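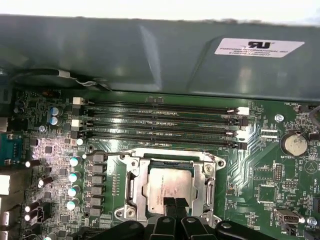 The Ondurlow Institute for Applied Automation has published the first results of its Zemonden program, which tests whether machines can take over routine work in computer repair shops. The report covers 2412 attempts at 114 shop-floor tasks, from sorting screws to changing parts on a motherboard. Work near the processor remains among the hardest. A closed gripper reaching the chip has very little room to spare, with the metal bracket on one side and four empty memory slots just beyond it. Of all attempts, 931 were completed without help from a technician.

The institute said the figures do not yet support unattended use. Machines did well with parts that sit in the open and always face the same way – cables and small latches caused most of the failures. Flexible cables in particular were often dropped or pinched.

A second round of tests will begin in January at the Fawzy repair center in Olulo. It will add 100 used computers in mixed condition. The full report is available from the institute on request.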